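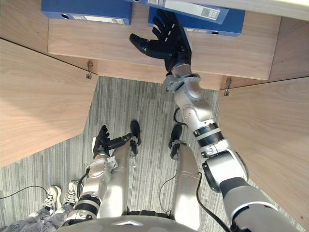
Blue binders on the shelf at Canasham.

Do we still need the paper copy?

Every June somebody in management reads an article about the paperless office, and every June the rest of us get a memo. This year's says that Canasham will stop keeping printed supplier contracts once the Kotwood system is fully running. I have worked here long enough to remember the last system that was fully running.

I'm not against scanning. Rania El Idrissi showed me how she pulled up a lease amendment in the time it takes me to find my glasses, and fair enough, that was impressive. But then I asked her for the signed version, with the initials in the margin, and we spent the better part of a lunch break looking at a file called "scan_final_2" that had neither.

The memo says 1,174 contracts have been moved over. It also says 1,174 contracts existed to begin with. I would like to meet the person who did that count, as I have never seen a filing project where the two numbers matched. Bijan Nazari found 6 agreements in the Plevotden cabinet last month that weren't on any list – two of them still in force.
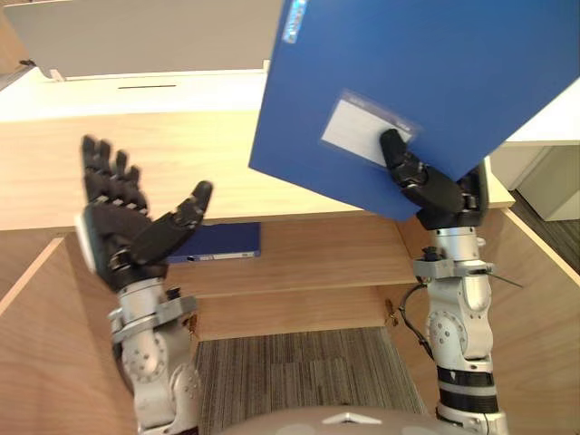
Then there is the matter of who decides what gets thrown out. The plan is to keep originals for two years and shred them after that. Some of our warranties run a good deal longer, and I can't find a line in the memo that deals with them. I asked. I was told it would be covered in the next phase, and when I asked when the next phase starts, I was sent the same memo again.

Nadiia Yatsenko makes the case for the other side, and she makes it well. Paper takes up room, it gets misfiled, and one burst pipe could ruin the lot. All true. A backup can go wrong as well, though, and I'd feel better if anyone had tried restoring ours before the shredding starts.

Comments on the plan go to Matúš Doležal by the end of the month. Please put them in writing – on whatever you like – and keep a copy.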